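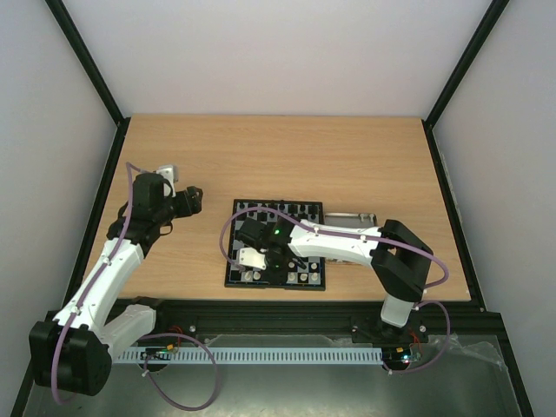
We drove up on 28th August for the open day at Gevier, the old game and toy works on the river, and I am so glad we didn't let the rain put us off. I have been meaning to go ever since April, when my sister came home from Trastetti with a suitcase full of fair leaflets and one of them had the Gevier weekend circled in pencil.

The parking field was muddy (bring boots!) and the line for tickets went right past the bakery van, so naturally we had eaten two cinnamon rolls each before we even got inside. Tours leave from the old loading dock and last a good long while, because the guides are retired workers and they love a question. Ours had spent most of her working life in the paint room and could still tell you which green went on which box.

The room I liked best was the pattern store, up a steep flight of stairs, with the drawers still labeled in somebody's lovely slanting handwriting. Gevier made pocket games for train passengers for years, and a word game called Judex that my grandmother kept in her kitchen and cheated at shamelessly. I hadn't thought about that game in ages, and there was the original lid design, pinned up by the window.

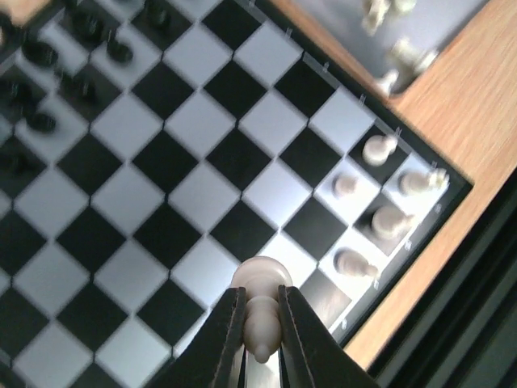 After the tour we wandered over to the secondhand tables in the yard, where the Sandhu stall had roughly 1000 old game pieces sorted into cookie tins, sold by the scoop. I came away with a bag of little wooden counters and a dice cup I don't need. My husband found a jigsaw of a harbor, with no promise that all the pieces were in it, and was happy as could be.

Lunch was soup and rolls in the canteen, plain and very good, and we shared a long table with a family who had come by bus and gotten there at 9, well ahead of the crowd. We'll do the same next year. The last tour goes out in the middle of the afternoon and it was full when we left.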